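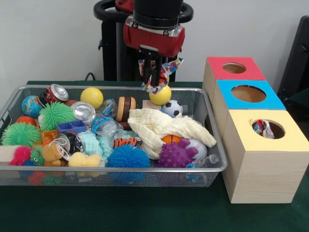 Part 2: Setting up your sorting station

Okay, you've read the safety bit (please tell me you read the safety bit), so let's get your Tirkard bins hooked up and ready for a household that throws everything in one pile. I've set up 24 of these now, mostly in other people's garages, and it gets quicker!

1. Pick your spot. I like a wall near the back door. Leave enough room to open both lids all the way.

2. Snap the two side rails onto the base. You'll hear a click at each end. If one end won't click, flip the rail over — I still get this wrong half the time.

3. Slide in the divider, smooth side facing you.

4. Hang the bins. Start with the left one, or the whole thing leans while you go looking for the right one (ask me how I know).

CAUTION: Don't stand on the base to reach a shelf. It's made for trash, and you're heavier than trash.

5. Stick on the labels. The pack has cans, paper, cloth and "ask somebody." My neighbor Josefina Villalba uses that last one for batteries and broken toys, and I've copied her.

6. Check your town's rules before you fill anything. Ours changed on 18th May and now foam goes in with regular trash, so I had to peel off a label and start over.

Note: Old T-shirts and fabric scraps should go in dry. One damp sock will make the whole cloth bin smell by June.

Note: If a rail is missing, order part 3090 from Humari. Part 488 looks just like it in the catalog but fits the older base, and it took me around a week to send mine back.

7. Press down on each corner. If it wobbles, turn the foot under that corner until it stops, then go on to Part 3 for the lids.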